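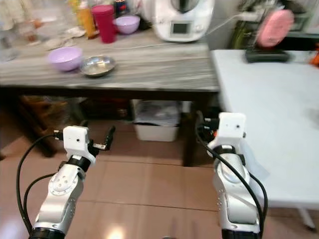 Hallo, ich bin Gumaro Cortés und ich teste Sachen, die sich von allein bewegen. Heute: der Skilo! So heißt ein Küchenhelfer mit zwei Armen, den man sich bei der Firma Wedska in Belitz ausleihen kann. Er soll Schüsseln und Becher wegräumen. Klingt super, oder?

Aber wie macht er das? Stell dir deinen eigenen Arm vor. Du hast eine Schulter, einen Ellbogen und ein Handgelenk, und überall da kannst du ihn knicken oder drehen. Beim Skilo heißen diese Stellen Gelenke. In jedem sitzt ein kleiner Motor, und durch die schwarzen Kabel kommt der Strom. Ganz vorn hat er Greifer statt Händen. Probier das mal aus: Nimm einen Becher nur mit Daumen und Zeigefinger (bitte einen aus Plastik!). Gar nicht so leicht, was?

Genau da wird es spannend. Drückt der Skilo zu fest, gibt es Beulen, drückt er zu wenig, rutscht ihm alles weg. Bei mir brauchte er für eine einzige Schüssel 111 Sekunden. Meine Nichte schafft das in zwei! Dafür meckert er nie, auch nicht beim vierzehnten Mal.

Gut fand ich den großen Stopp-Knopf: einmal draufhauen, und beide Arme bleiben stehen. Nicht so gut: Knittriges Papier mag er überhaupt nicht, das hat ja jedes Mal eine andere Form. Ab Juli gibt es den Skilo auch für Schulklassen, dann mit einem Heft zum Mitmachen. Fragt mal eure Lehrerin!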